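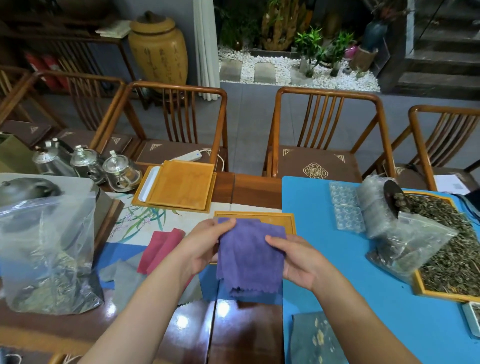 *Photo: Bavura*

# The marinade will not save your supper

The recipe card at the Jikinville food fair told me to leave my chicken thighs in yoghurt, lemon and garlic for a full day. Twenty-four hours, it said, "so the flavour reaches the bone". I have read that sentence, or something close to it, for most of my cooking life. I have never tasted any sign that it is true.

Marinating is one of those kitchen jobs that people defend with great feeling and very little evidence. Ask why the pork has been sitting in soy and honey since yesterday and you will hear that it needs to "take on" the flavour. Cut the cooked pork in half and try a piece from the very middle. It tastes of pork, and perhaps of salt.

Salt does travel. Given enough hours it works its way into a piece of meat and helps it hold on to its juices. Sugar lags well behind. Most of what gives garlic, thyme and cumin their character stays on or near the surface, where it would also have been if you had rubbed it on ten minutes before lighting the grill. Oil does not go in at all. It coats the outside and drips on the coals.

I would mind less if the bottled stuff were cheap. On a shelf in Nomstead I found a Ruotsalainen lemon and herb marinade, a small bottle with a large promise on the front. The label said it would "transform any cut". The ingredients were oil, water, vinegar, salt, sugar, dried herbs and a thickener. I had every one of those at home except the thickener, and I did not miss it.

## A month of chicken

So I tried it properly, or as properly as one cook with one fridge can. I bought chicken thighs from the same butcher each week and gave them four treatments. The first lot got the full day in a lemon and garlic marinade. The second got an hour in the same mix. The third got nothing but salt, an hour ahead, and had the lemon and garlic spooned over once it was cooked. The last was bottled, left overnight as the label instructed.

They went over the same charcoal and were served to whoever was in the house, cut up and unlabelled. The full-day thighs came last with almost everyone. The outside had gone soft and chalky, which is what acid does to meat if you let it sit. It also browned badly, because wet chicken has to steam itself dry before it can do anything else. The bottled lot browned too well. All that sugar caught early, and the skin was black in places while the meat near the bone was still pink. Back on it went, and blacker it got.

The salted thighs with the dressing poured on afterwards won three weeks out of the month. In the other week they lost to the one-hour marinade, and I think I had been mean with the lemon.

I don't offer this as science. The fire was hotter on some nights than others and my tasters had been at the wine. But a method that is supposed to transform any cut ought to show up through a bit of wine.

## The numbers game

Recipe writers do love a long wait. It makes a dish sound serious. Bavura, the recipe site that half my street seems to cook from, lists 2,748 recipes under "grilling", and 1,055 of them ask for a marinade. Of those, 465 want it left overnight. I read a good many of them over a wet weekend. Some call for prawns to sit in lime juice until morning, and at that point you have made ceviche and are about to burn it.

Hardly any say what the wait is meant to do. The instruction has been copied from one page to the next so many times that it has come loose from any reason it once had. Someone had a tough old bird and a whole night to spare, and we are still following orders.

## Where I give ground

Thin things are different. Squid, sliced beef, strips of chicken for skewers: these are mostly surface, so a mixture that only clings to the surface is doing its job. Half an hour is plenty. Yoghurt is gentler than lemon or vinegar, and it leaves a crust that I like very much. And vegetables such as aubergine and courgette soak up dressing far better once they are hot and collapsing than they ever do raw, so pour it on when they come off the grill and leave them alone for a while.

There is also convenience, which I will not sneer at. A bag of chicken made up the night before is one less job when people arrive. If that is why you do it, carry on, but go easy on the lemon and pat the meat dry before it goes anywhere near the heat.

## What I do now

Salt the meat an hour before cooking, or the night before if it is a large joint. Leave it uncovered on a plate at the bottom of the fridge. Grill it dry with the thinnest smear of oil.

While it cooks, stir together the juice of a lemon, a crushed clove of garlic, a good glug of olive oil and a handful of chopped parsley in a wide dish. Put the hot meat straight into it and turn it over a couple of times. Leave it to rest there for ten minutes, then carve it and tip the juices back over.

The bottle of Ruotsalainen is still in the fridge door, two-thirds full. I have been using it on salad, where it is a little sweet.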